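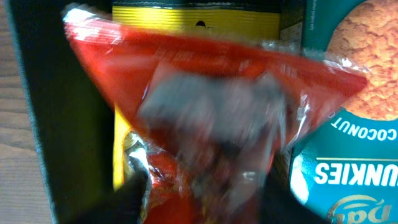
Morsy – Datensatz zu Verpackungsangaben bei Snacks und Trockenwaren
Stand: 8. September 2018

Inhalt

Morsy ist eine Tabelle mit Angaben, die auf den Verpackungen von Snacks und Trockenwaren stehen. Erfasst sind 272 Artikel aus dem Sortiment der Ladenkette Skurner, Filiale Wungate. Jede Zeile entspricht einem Artikel in einer Packungsgröße. Wird derselbe Artikel in mehreren Größen verkauft, gibt es mehrere Zeilen mit gleicher Artikelnummer und unterschiedlicher Füllmenge.

Die Erfassung lief im Juni. Alle Angaben wurden von der Packung abgeschrieben, nicht vom Regalschild und nicht aus dem Onlineshop.

Dateien

artikel.csv – Haupttabelle, UTF-8, Trennzeichen Semikolon, Dezimalkomma
zutaten.csv – Zutatenlisten, eine Zutat pro Zeile, mit Position
material.csv – Angaben zum Packmittel
aenderungen.txt – Korrekturen seit der ersten Fassung

Spalten in artikel.csv

id: laufende Nummer, vierstellig mit führenden Nullen
gruppe: Nüsse, Trockenobst, Gebäck, Riegel, Sonstiges
fuellmenge_g: Nettofüllmenge in Gramm
packungsart: Beutel, Schachtel, Dose, Becher
sichtfenster: ja / nein
verschluss: Siegelnaht, Druckverschluss, Klebelasche, ohne
zucker_100g: Zucker je 100 Gramm laut Nährwerttabelle
herkunft: Text wie aufgedruckt, sonst leer

Hinweis zur Spalte sichtfenster: »ja« gilt nur, wenn man durch eine klare Stelle der Packung auf die Ware sieht. Durchgehend klare Beutel haben ebenfalls »ja«, dazu den Vermerk »ganz« in der Spalte bemerkung.
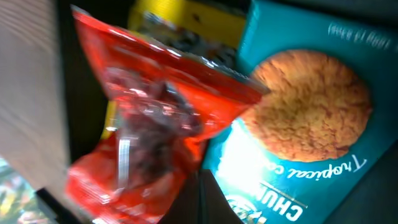
Roter Beutel mit klarem Sichtfenster und dunklem Inhalt.

Bei Trockenobst ist der Zuckerwert mit Vorsicht zu lesen. Die Tabelle unterscheidet nicht zwischen fruchteigenem und zugesetztem Zucker. Wer das trennen möchte, muss zutaten.csv hinzunehmen und dort nach Zucker, Sirup und Saftkonzentrat filtern. Die Verknüpfung läuft über id.

Bekannte Mängel

In 101 Zeilen fehlt die Herkunft. Das Feld ist dann leer, es steht kein Platzhalter darin.
Die Gruppe Sonstiges ist zu groß geraten und enthält auch Mischungen aus Nüssen und Trockenobst.
Bei 2 Artikeln weicht die Summe der Nährwerte deutlich von 100 Gramm ab. Die Werte stehen so auf der Packung und wurden nicht geändert.
Mehrsprachige Zutatenlisten sind nur auf Deutsch erfasst. Schreibweisen wurden nicht vereinheitlicht, »Rosinen« und »Weinbeeren« kommen also beide vor.

Nicht enthalten

Preise, Haltbarkeitsdaten und Chargennummern. Die ältere Sammlung Kumcombe mit mehr als 1.000 Zeilen hatte Preise, ist aber anders aufgebaut und lässt sich nicht über id verbinden.

Korrekturen

Fehler bitte mit id, Spaltenname und richtigem Wert melden. Übernommene Korrekturen stehen in aenderungen.txt, die neueste oben.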